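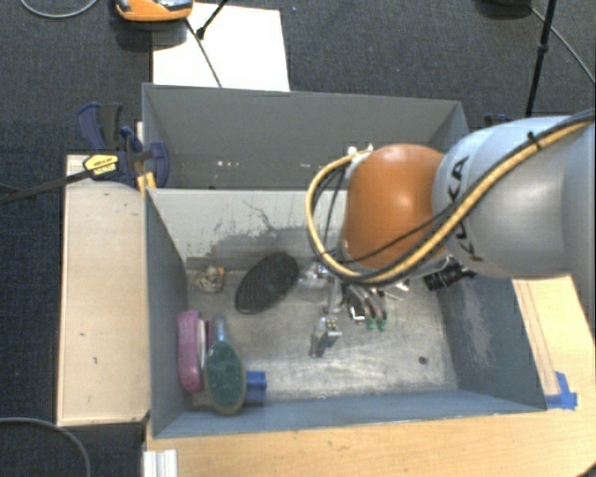
Loss of gloss in exterior enamel is usually noticed long before the coating fails as a barrier, and it is often the reason a surface gets repainted. The eye does not measure gloss directly. It judges it from the brightness of a reflected light source and the sharpness of its edge, and the shape of the surface affects both. On the rounded orange joint the reflection is gathered into a bright highlight near the centre, and most people would call the finish glossy from that highlight alone. The same paint on a flat board, viewed away from the mirror angle, may look quite dull. This difference between flat and curved surfaces was the starting point for the project.

Gloss retention of brush-applied enamels on flat and curved steel
Project report, Surface Finishing module
Hamish Haldane
October 9, 2021

1. Background

The footpath railings at Altham are round steel tube with flat bar uprights. They were last repainted in one colour from one batch of paint. The top rail now looks noticeably duller than the uprights, although both have had the same weather. Three explanations were considered before testing. The top rail faces the sky and receives more sunlight and rain. It is also handled by people walking down the slope. Finally, a brushed film on a tube is not the same thickness all the way round, so the upper surface may have been thinly coated from the start.

The project was limited to the first and third explanations. Handling wear was left out, as there was no repeatable way to apply it with the equipment available.

2. Materials

Four enamels were tested. Three were bought under the trade names Stavel, Leclerc and Curska, and the fourth was an unlabelled workshop enamel already in the paint store. All were solvent-based and sold for exterior metal. The workshop enamel was older than the rest and had formed a skin, which was cut out and thrown away. The remainder was strained through a paint filter before use.

The steel was mild steel, cut either as flat plate or as short lengths of tube. The total was 40 specimens, divided equally between the enamels, with as many flat pieces as curved ones for each. Every piece was degreased, abraded by hand, wiped and primed with the same primer. It then received 2 coats of enamel with overnight drying between them.

One brush was kept for each enamel. Tube specimens were painted with strokes along their length and left to dry horizontally, to match the position of the railing. This allowed some sagging to the underside. The sagging was left in place, being part of what the test was meant to include.

3. Method

3.1 Gloss on flat specimens

A handheld glossmeter was used on the plates and calibrated against its black glass tile at the start of every session. Readings were taken at the centre and towards each end, and the mean was recorded. The meter was then turned through a right angle and the readings repeated, as brush marks give a higher value along the stroke than across it.

3.2 Gloss on curved specimens

A standard glossmeter cannot be used on a tube. The base rocks, outside light enters the aperture, and the curvature throws part of the reflected beam away from the detector. A comparison method was used in its place. A strip lamp was fixed parallel to the tube in a darkened cupboard and the reflected line of light was photographed at a fixed exposure. The width of the line between its half-brightness points was measured from the photograph. A narrow line indicates high gloss and a wide line indicates low gloss.

The comparison is valid only between tubes of equal diameter. For this reason all the tube came from a single length.

3.3 Exposure

The specimens were fixed to a sloping rack on a flat roof facing south and left for 40 days. Half the length of each specimen was covered with foil to provide an unexposed reference. Before measurement the surfaces were rinsed with clean water, dried with a soft cloth and left indoors for a day.

3.4 Film thickness

Dry film thickness was measured with a magnetic gauge. On the tubes it was taken along the top, along the bottom and at both sides. The gauge has a setting for curved surfaces, which was checked on a bare offcut of the same tube.

4. Results

On the flat plates, Stavel and Leclerc lost very little gloss. The change in both was smaller than the difference between readings taken along and across the brush marks, so it should not be treated as significant. Curska lost fewer than 4 gloss units, but did so on every plate, and the edge of the foil could be made out by eye. The workshop enamel lost the most and left a faint chalky deposit on a dark cloth.

On the tubes the order was the same. The line of light widened on the exposed half of all the Curska and workshop specimens, and the widening was greatest along the top. At the sides it was slight. No change was found on the underside of any tube.

Film thickness was uneven on every tube. The top was thinnest and the bottom thickest, with the sides between them. Leclerc, the thickest of the paints in the tin, showed the smallest variation. No relationship was found between thickness at a given point and gloss lost at that point. Some of the thinnest areas were on Stavel tubes, and these kept their gloss.

One Curska tube was removed from the results after a bird dropping etched the exposed half.

5. Discussion

The results support direct exposure as the main cause of dulling on the upper surface of the Altham rail. A thin film may shorten the life of the coating in other ways, but did not affect gloss over the period tested. This agrees with gloss being a property of the outermost layer of the film.

Curvature affects how the loss is seen. On a flat upright a small fall in gloss is visible only from the few positions where the observer catches a reflection of the sky. A tube presents a highlight to an observer in almost any position, and a softened highlight can be compared at once with a sharper one further along the rail. Part of the difference reported at Altham may therefore be a matter of viewing.

The two measuring methods cannot be placed on one scale. An attempt was made to convert line width to gloss units by photographing a flat plate rolled to the radius of the tube, but the enamel cracked at the bend and the attempt was dropped.

The exposure period was short for this type of test and included a long dry spell. Repeating it over a winter, with the specimens put out in January, would give more rain and frost but weaker sunlight.

6. Further work

Handling wear should be tested separately, possibly with a weighted leather pad drawn along the tube. The foil on the present specimens has been left on and the rack remains on the roof, so a second set of readings can be taken by whoever has the module next year. The workshop enamel should be disposed of.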